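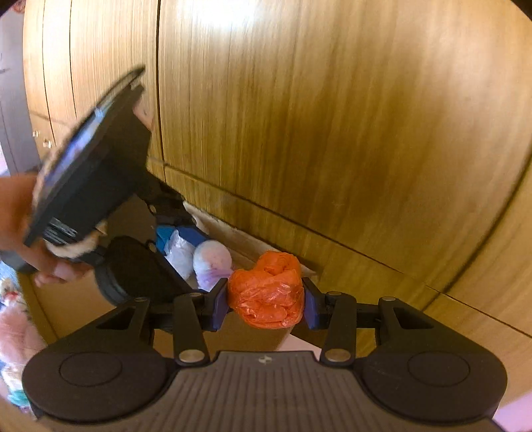 1/ Switching phone plans: what I learned
I moved our family line from Todesex to Steltura last month. Writing it down while I still remember the order.

2/ Get your account number and transfer PIN before you call anyone. The PIN is not your login password. Mine was under Billing, four menus down.

3/ Don't cancel the old plan first. If you cancel, the number can go back in the pool. The new carrier closes the old account when the number moves.

4/ Mine took 17 hours. Texts came in before calls did – plan for that if you're waiting on a doctor or a school.

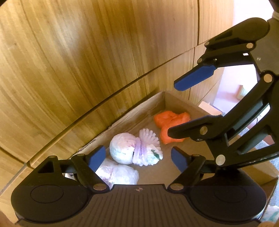
Looking into the box, between two blue fingertips.

5/ Check for leftover charges. Todesex billed me for 8 days after the move and took it off when I asked. Larasati Nair told me to ask in chat and save the transcript. Good advice.

6/ Bank logins that text you a code are worth testing the same day. One of mine needed the number confirmed again.

7/ My mother's line is under contract until January, so hers waits. I'll add to this thread when it's done.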